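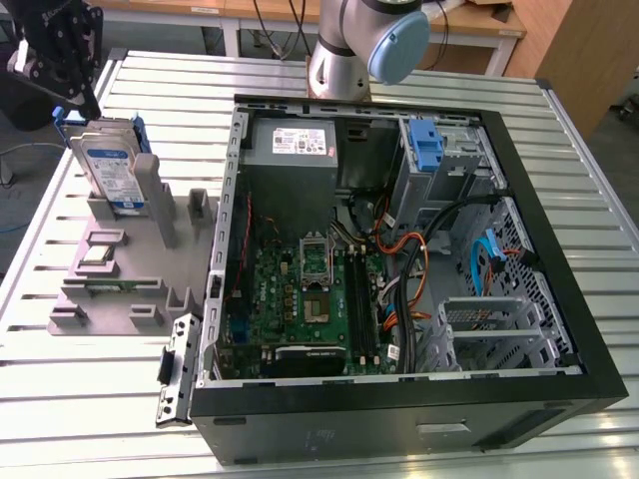
# Keeping dust out of the home office

I have a small room for work, and it collects more dust than the rest of the house together. My window looks to a gravel road, so for me this is a daily question. These are the habits which stayed with me.

**Begin high.** Wipe the top of the shelves first, then the lamp, then the desk, and only at the end the floor. I was doing it the opposite way for years and cleaning the floor two times.

**Use a damp cloth, well squeezed.** A dry cloth moves the dust to another place. I cut old cotton T-shirts in squares and wash them at 60 degrees without softener.

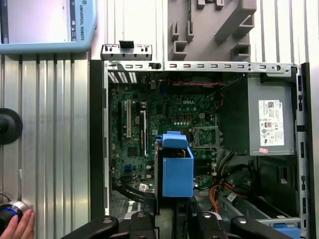
*Page last changed: 4 June 2022*

**Lift the computer from the floor.** A tower that stands on carpet pulls in lint with its fans. A low shelf, 18 cm high, is enough. If you open the case, first switch it off, pull out the plug and wait some minutes. Use short puffs from an air can and hold the fan blades with a finger so they do not spin. Never put the vacuum cleaner nozzle on the board.

**Keyboard.** Turn it upside down over the sink and tap gently. For the sides of the keys, a cotton stick with a little alcohol is good.
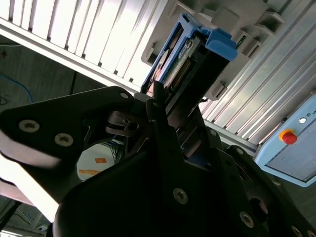
Reading time: 4 minutes

**Old drives and cables.** Put them in a box with a lid and write on it what is inside. Keep drives in antistatic bags, also if you think you will never need them again. My open basket of cables was the dustiest thing in the room.

**Curtains.** Shake them outside every month and wash them every 6 months. Heavy ones I changed for a plain cotton pair from Nisov, and they dry in one afternoon.

**Door mat.** Put one also at the door of the office. It looks a little strange inside the house, but mine is full of sand each week, and in June it is even worse.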